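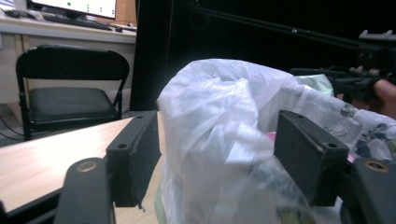
The gripper's two black pads and a white plastic bag.

I have been lent a Koline hand-held gripper kit for the month of January, and I would like to talk about bags.

The brochure doesn't mention bags. It shows the Koline closing on a cube, then on a second cube. The cubes are matte, they weigh nothing much, and they have the good manners to stay the shape they were when you reached for them. I own no cubes. I own a great many plastic bags, most of them inside another plastic bag.

A bag has no sides to speak of. You pick a fold, you squeeze, and you learn whether you have hold of the bag, the contents, or a pinch of film that means to stretch until Sunday. People do this without looking while they hunt for their keys. With two flat pads in place of fingers you start to appreciate what your mother was up to in the kitchen all those years.

The kit costs $1,573, which buys the gripper, a carrying case and 72 pages of manual. Five of those pages concern the carrying case. The pads are plain and flat and held on with screws, and Koline will sell you a replacement pair for $75. I expect to pay it. Pads are what you wear out when you do real work, and I would sooner wear out pads than be sold a harder rubber and a softer grip.

My colleague Ebere Etim thinks I'm being unfair. Her view is that a tool should be judged on what it claims, and Koline claims cubes. Xuelian Shen, who has used the rival Huria for a year, takes the opposite line and would ban cubes from sales material altogether. The Huria brochure, she tells me, has an orange in it. That is progress of a kind, though an orange is a cube that has relaxed.

I side with Shen. The whole pitch for these tools is that a person can carry them into ordinary rooms and handle ordinary stuff, and ordinary stuff is wrinkled, half see-through and full of things you can't quite make out. If that's the pitch, put it on page one. Show me the grabs that slip. I would trust a company that printed its misses, and I'd probably forgive the five pages on the case.

As for whether to buy one, I would, with the spare pads, and I'd ask the dealer to demonstrate it on whatever he carried his lunch in.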